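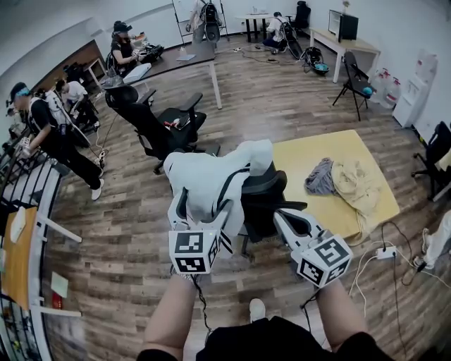

A hoodie is a sweatshirt with an attached hood, usually closed at the neck by a drawstring. It is most often knitted from cotton fleece or a blend of cotton and polyester, with ribbed bands at the cuffs and hem. The name is short for "hooded sweatshirt." Versions with a full-length front zipper are sold as zip hoodies, and those without one as pullovers.

Construction
The hood is cut from two or three panels and sewn into the neckline. A lined hood keeps its shape better and adds weight at the back of the neck. The drawstring runs through a channel along the front edge of the hood and comes out through eyelets or stitched holes. Many hoodies also have a pouch pocket, open at both sides, across the lower front. Fleece of 200 grams per square meter is considered light, while heavy winter garments may reach 490 grams.

Storage
Hoodies are bulky when folded and are often hung over the back of a chair between wearings — a habit common in offices and shared workrooms, where coat hooks may be far from the desks. Mesh-backed office chairs are widely used for this. A garment hung by the hood alone may stretch at the neckline, and it is better to spread the shoulders across the full width of the chair back.

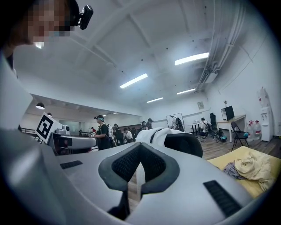
Workroom with strip lighting and a railing on the left side.

For longer storage the garment is laid face down, the sleeves are crossed over the back, and the body is folded in half from the hem. The hood is then turned down over the bundle or tucked inside it. In her handbook on household textiles, Annelies Camenzind advises against hangers for fleece above medium weight — the shoulders may be left with raised points.

Care
Most cotton hoodies can be machine washed in cool water, turned inside out, with the drawstring tied. White fleece is washed separately from colored items. Tumble drying on high heat can shrink the ribbing.

See also
Sweatshirt
Drawstring
Office chair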